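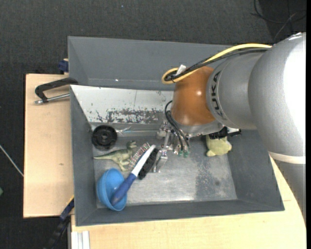 Stirnurside Bins and Contents

README, release 2

Stirnurside is a reference collection on storage bins and the small household goods kept in them. It records the bins, their inside surfaces, the items placed in them and how each item lies once it is in. The release holds 300 bin records and 18 item classes. It was compiled at the Totham workroom between March and November. The item list was carried over from the earlier Ploluditz list, with changes noted under Item classes.

Contents of the release

bins.csv
One row per bin record. A record is one bin with one set of contents. The same bin appears in many records.

items.csv
One row per item per record. Joined to bins.csv on record_id.

surfaces.csv
One row per inside surface per bin: floor, each wall, and the sloping panel if fitted.

classes.txt
The item classes with their short definitions.

notes.txt
Free text remarks entered during filling and emptying. Not edited except for spelling.

Fields in bins.csv

record_id: text, unique.
bin_id: text, matches the label on the underside of the bin.
bin_color: gray, blue or clear.
panel: yes or no. A panel is any fixed sloping surface inside the bin.
compartments: whole number. A bin with no divider has 1.
support: what the bin stood on – table, shelf or floor.
fill: empty, single, sparse or full.

Fields in items.csv

item_id: text.
class: one of the names in classes.txt.
lie: flat, on edge, upright or leaning.
against: floor, wall, panel, other item. More than one value is allowed, separated by a semicolon.
covered: none, part or most. Refers to covering by other items only.

Fields in surfaces.csv

surface: floor, wall_near, wall_far, wall_left, wall_right, panel.
wear: 0 to 3, see below.
wear_type: scratch, chip, stain, dent. Semicolon separated.
wear_note: free text, often blank.

Wear scale

0 – no marks at arm's length.
1 – isolated nicks or hairline scratches.
2 – marks grouped into a band or patch, finish otherwise sound.
3 – finish broken, with chips or bare material.

The score is given to the worst part of the surface. A panel with one chipped corner and a clean middle is scored 3. Users who want an average condition will have to derive it from wear_note, and for many rows that will not be possible.

Wear was scored once per bin at the start of the work and again at the end. The surfaces file has both values, in wear_first and wear_last. Where only one score was taken the other field is blank. Do not read a blank as 0.

Item classes

The classes cover brushes, sponges, cloths, scrapers, bottles, jars, tubs, lids, clips, pegs, cutlery, ladles, tape rolls, small boxes, pouches, cord, gloves and hooks. Sponges and cloths were a single class in the Ploluditz list and have been split. Scouring pads go under sponges. A brush with a scraper edge is a brush. A lid is entered separately only when it is off its container.

Cord is the weakest class. A length of cord rarely has one lie value, and entries differ depending on who filled the row. Treat lie as unreliable for cord and for gloves.

Filling procedure

Items were taken from a mixed box and placed in the bin one at a time. They were not arranged after landing. For sparse records the fill stopped before any item was covered. For full records it continued until the floor was no longer visible from above.

Bins with a panel behave differently from plain bins. Light items stay on the slope and heavy ones slide to the foot of it, so the strip along the lower edge of the panel is over-represented in the against field. No correction has been applied.

Known problems

In 35 records the bin was turned end for end between the first and second look, and wall_left and wall_right may be swapped. These are marked turned in notes.txt.

Bin color was entered under workroom lighting. Some pale gray bins may be listed as clear.

Dust and loose bristles were not recorded. Bins were wiped out when they looked dirty, with no fixed interval.

Stain and scratch are easily confused on pale surfaces. If the distinction matters, merge them.

Changes since release 1

Support field added.
Sponges and cloths split.
Duplicate rows for nested tubs removed.
Wear scale reduced from six steps to four. Old scores were reassigned by hand from the bins, with no conversion table.

Use

The files may be copied and adapted with the name of the collection kept. The CSV files are UTF-8, comma separated, with a header row. Corrections to individual rows should quote record_id and, for items, item_id.

Maintained by Rusnák, Totham workroom.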